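Boletín de Warkunari — septiembre

Usamos cookies para recordar tus preferencias. Aceptar | Configurar

Probamos el paquete de tareas de Mistham (y ya tengo opinión)

¡Hola otra vez! Llevaba meses dándole largas a Anselmo Ñahui, que insistía en que probara el paquete de simulación de Mistham antes de renovar con Ikstead. Pues ya está, le he dedicado unas cuantas tardes y os cuento.

Lo que venden es un catálogo de 32 tareas de manipulación para brazo robótico: cajones, tapas, grifos y, mi debilidad, las puertas. Cada una viene con su mesa, su objeto y su brazo ya colocados — abres, le das a ejecutar y a jugar. Yo empecé por la puerta, claro, porque es donde se me atascan siempre las políticas que entreno en casa.

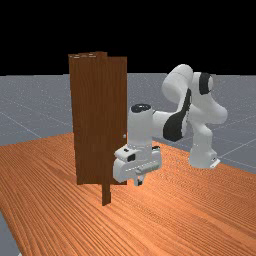

La instalación me llevó 15 minutos, contando el rato que perdí buscando la clave de licencia (estaba en el correo no deseado, cómo no). Me gustó mucho poder cambiar la posición inicial del brazo desde un archivo de texto, sin tocar código. Me gustó bastante menos la documentación del pomo: los parámetros de fricción salen en una tabla sin unidades, y tuve que escribir a soporte. Contestaron esa misma tarde, eso sí, ¡y con un ejemplo que funcionaba!

Dejé el entrenamiento corriendo por la noche, 3.656 episodios, y mi portátil ni se quejó. Benito Cabello, que lo usa en el taller de Montoya, me dice que con los cajones va todavía más ligero, pero esa parte no la he tocado.

¿Lo compraría? Para practicar, sí, sin pensarlo mucho. Si necesitáis texturas realistas o fondos variados, pedid antes la versión de prueba y mirad si os basta. Yo sigo con la puerta esta semana, que quiero bajarle la fricción al pomo y ver qué hace el brazo.

Compartido 32 veces | 15 comentarios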